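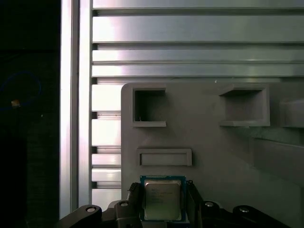 My mother asked me on the phone when she can buy a machine which folds the towels. I answered "not this year," and then I felt I should have a better answer, so I am writing it down, 2/13/20, with a cold and too much tea.

I repair office computers for a living, in a small shop. For 30 months I have also helped my friend Denise Hulme with her bench project, which she named Lultov. The name means nothing, she liked the sound. Her question is the same as my mother's question, only with computer parts in place of towels. Can an arm do the boring part of my job?

The boring part of my job is taking out and putting in. A processor goes in a socket. A memory stick goes in a slot. A person learns this in one afternoon. You hold the chip by its sides, you find the corner with the small mark, you lower it and you do not push. If you push, you bend a pin and the board is finished. I did it in my first week, on a board of 140 dollars, and I still remember the face of my boss.

For the arm, the holding is already good. I did not expect this. I thought that hard fingers would crush everything, but with a little patience Denise gets a grip that is firm and gentle together. The difficulty comes later, with the last 2 millimeters. My hand feels when the chip is sitting a little crooked, and corrects it before I think of it. The arm must be taught what crooked is, and there are very many ways to be crooked.
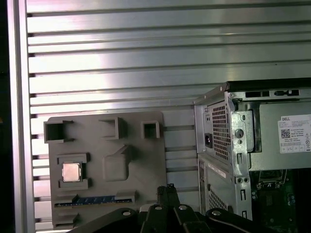
We practice with a printed plate, because real boards are expensive and my boss has a long memory. The plate has the shapes of the parts and is not a working board. A mistake costs us only the time.

Denise keeps a notebook of all attempts, and in November she passed number 900. I will not write how many were good, she would like to publish it herself one day and she is right to be careful. I can say that I am still faster, also with the cold.

What I like less is how people talk about this subject. A customer of mine, from the Naylor warehouse, read an article and was sure that I will lose my work before summer. He brought me a computer full of cat hair, with a screw missing and one cable glued by somebody with real glue. I told him, show me the robot for this one.

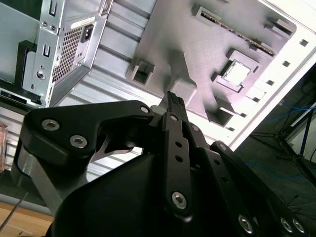
A computer case is also a tight place, with folded metal at the edges and hardly any room to turn a wrist. On a flat plate you can come from the front every time. In a case, you must first decide from which side you go in, and what you will hit on the way. I have scars on my knuckles from this, so I cannot laugh at a machine that finds it difficult.

And a towel is worse! A processor at least keeps its shape. A towel is different each time you pick it up. I tried to explain this to my mother and she said that the dishwasher was also impossible once. I had no answer for her.

Next month Denise wants to try the memory slot more seriously. There you do have to push, and quite hard, so everything I said before about not pushing will have to be taught the other way. I promised to bring the old sticks from the drawer at work.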